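Looking after the hand-held grippers

I've had the care of our pair of hand-held grippers since September, and a few people have asked how I keep them in order between sessions. It's mostly cleaning, checking and tightening. The written procedure at Endley runs to 14 pages and I use three of them.

Fingers come first. The inside faces of the black padding have a mesh-like grip texture, and that texture fills up with lint and skin oil. I brush it dry, then wipe it with a damp cloth. Solvent is a bad idea. I tried it once on an old set and the pads went shiny within a week.

Next I look at the white finger between the pads. Any sideways play at the root and the opening width the software reports will be off. The fix is a quarter turn on the root screw, then open and close it 40 times by hand and check again.

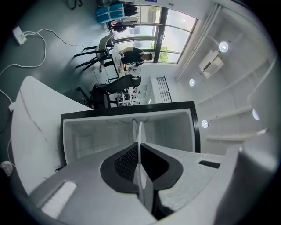 Min-kyu Lim disagrees about the cloth. Anything damp gets in behind the padding and lifts the glue, so it should be a dry brush and then tape, pressed on and peeled off. Once the glue has let go at one corner you may as well order new pads, and Tetden took 25 days to send the last lot.

Fair enough. I've gone over to tape for the daily clean and kept the cloth for when something sticky has been handled. So far no lifted corners.

After the fingers I do the marker cubes. A scuffed black square or a lifting edge will cost you tracking, usually in one direction only, so you don't notice until you play a run back. I wipe all the faces I can reach and push on each cube with a thumb. If it moves, it comes off and gets remounted, and then the pair has to be calibrated again. I log the count of cycles at the same time. The left one was at 1,736 when I last changed its pads.

The harness gets a look too. Run the straps through the buckles and pull hard. A strap that creeps lets the whole rig sag through the morning.

Last is a short run on the mini fridge. Both grippers, door open, reach in, back out. I'm watching for lost tracking when the cubes go close to the top of the fridge.
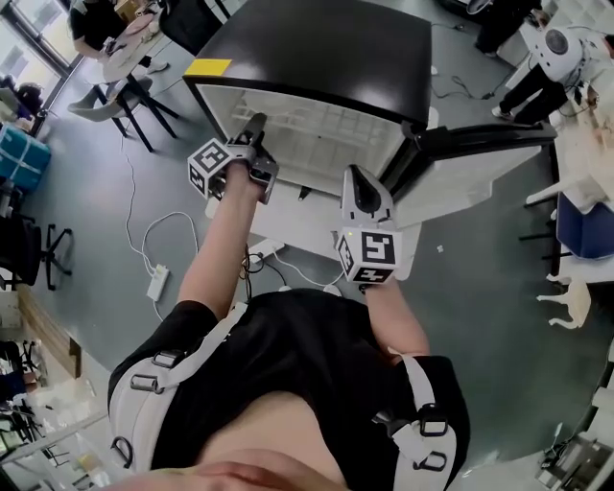 Spares I keep in the drawer

Two sets of finger pads, one spare marker cube, root screws, a soft brush and a roll of tape. The hex key lives on a string because I've lost two of them. I'm still waiting on a replacement strap buckle and will add a note on fitting it once it comes.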